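Selen Household Robotics Challenge

The Selen Household Robotics Challenge is a student competition in which teams program a simulated two-armed robot to tidy a bedroom. It is organized by the Prorneck Robotics Club and takes place entirely on computers, a decision the club describes as educational and its budget describes as final.

History

The challenge was started by Nidia Salazar, who had asked her programming class to name a chore worth automating. The class picked the bedroom almost unanimously. The first season drew 21 teams, several of which had one member.

Format
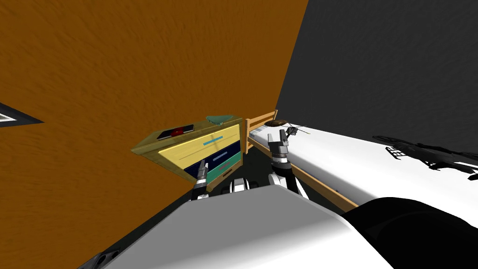

Each team receives the same virtual room and has one semester to teach the robot to clear it. Runs last 200 seconds and are scored by software called Soko, which cannot be argued with, though students have tried. Furniture is fixed in place. The nightstand, with its yellow, navy and teal drawer fronts, is a favorite of programmers because the colors are easy to tell apart, and the bed beside it is where most of the points are lost. Long arms working near a mattress tend to find the side rail.

Teams may write their own motion planner or use the one supplied, known as Contreras. The supplied planner is slow and very polite about obstacles, and will sometimes spend an entire run avoiding them.

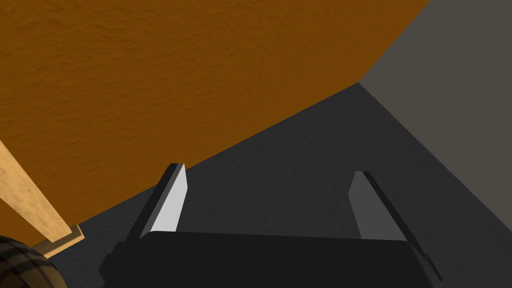 Penalties apply for dropped items, for collisions and for ending a run with an arm inside a wall, a feat the physics engine is supposed to prevent. The record for collisions in a single run is 379, held by a team that later won an award for documentation.

Judging

Édgar Carhuamaca has been head judge since the second season. He reviews disputed runs from several virtual viewpoints, including the robot's own, and publishes his rulings each May. Small toys are the usual cause of disagreement, especially those with rotor blades.

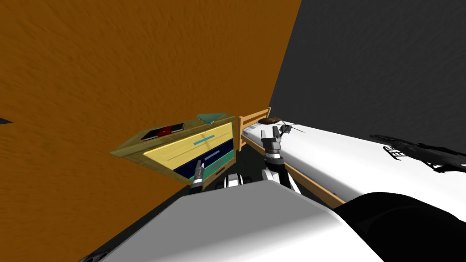 Reception

Student reviews have been generally favorable. Parents have asked whether the skills transfer to real bedrooms, and the club's published rules state that this falls outside the scope of the competition.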